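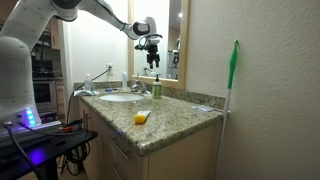

How many things should stand next to a bathroom sink? As few as you use every day, and for most homes this is the soap and one or two things more.

Notes for my talk, Etdale evening group, 16th January. Speak slowly. Wait for people to sit.

Start with who I am. Danica Zupan, I cleaned guest rooms in Doltovberg for many years, and now I help families to put their homes in order. Thank Lejla Nikolovski for the invitation.

First point: the counter. Ask who has a stone top like this one, speckled in tan and brown. It is beautiful, but small things disappear on it. A white tube with a yellow cap you find quickly. A brown hair clip you find in August.

Second point: things that lie down. The tube at the front lies on its side. Most of us do this. Tell the story of Fatos, who put his elbow on an open toothpaste before a wedding. (Pause here, they will laugh, I hope.) Tubes go in a cup or in the drawer.

Third point: what may stay. The pump soap has a good place, to the right of the faucet. If you are left-handed, try the other side for one week. The water bottle at the back belongs to the kitchen or to the bedroom, I would say. Ask the room, some will not agree. Let them talk, but not more than five minutes.

Fourth point: flat packets. They go against the wall and stay there for months. At my house I found one which I bought before we moved. Check the date, then drawer or trash.

Cord and outlet: say only that cords should be kept away from the sink. Do not go into electrical questions. Todor Golob can answer these after the break.

Wiping. Take everything off, wipe the top, then the round front edge, then the place behind the faucet. I forget this last place myself. Soft cloth, mild soap. No vinegar on granite! Repeat this, last time two people wrote it down wrong.

Homework: one small basket under the sink, everything in it for seven days. What you did not take out, you do not need on the counter.

Questions. Ayane Katayama has the sign-up paper for the kitchen evening.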